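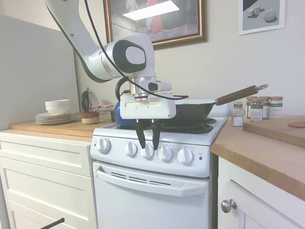 Teleoperated demonstrations for the stove knob task: request for comment

Voltov_Admin
Moderator
Posted 23 August 2020

Members of the Woldegiorgis kitchen group are asked to comment on the draft procedure for recording knob-turning demonstrations. The present set holds 1,592 episodes, of which 1,501 have passed review. The draft proposes that all further episodes be recorded by remote control, and that hand guiding be discontinued. Comments will be received until October.

g.araya
I support the draft in part. Remote control keeps the operator's hands and sleeves out of the view, and the recorded motion is one the arm can reproduce on its own. My reservation concerns the approach to the knobs. With the fingers pointing straight down at the control panel, a small error in height puts the tips against the stove front before the operator has noticed it.
Gebremedhin Araya

Fuad Tekleab
The reservation is fair, but I would not keep hand guiding on that account. When we guided the arm by hand, two people showing the same turn produced quite different wrist paths, and the reviewers could not say which was the intended one. A slower speed setting near the panel would deal with the height problem.

kako_lab
We tried the slower setting at Kako. Operators became impatient and began to overshoot on the way out -- the turn itself was clean, the retreat was not. Six episodes in one session had to be discarded for this.

g.araya
Were those operators new to the controller?

kako_lab
Two of them were. The others had completed the Vurlow training module.

Fuad Tekleab
Then the module should cover the retreat. It currently ends once the knob has been turned. I would also ask that the draft state whether the pan stays on the cooktop. Its handle rises to the right, and an operator who swings that way after a turn has little to go by in judging the clearance.

g.araya
The pan should stay. A policy trained on a bare stove will be of little use in anyone's kitchen. I remain of the view that hand guiding should be allowed for the first demonstration of any new knob, with the episode labelled accordingly.

Fuad Tekleab
I do not agree, but I could accept it if those episodes were kept out of the training split.

Voltov_Admin
Moderator
Both positions have been noted. A revised section on speed, retreat and labelling will be posted in this thread. Members are reminded to quote the episode number when reporting a fault.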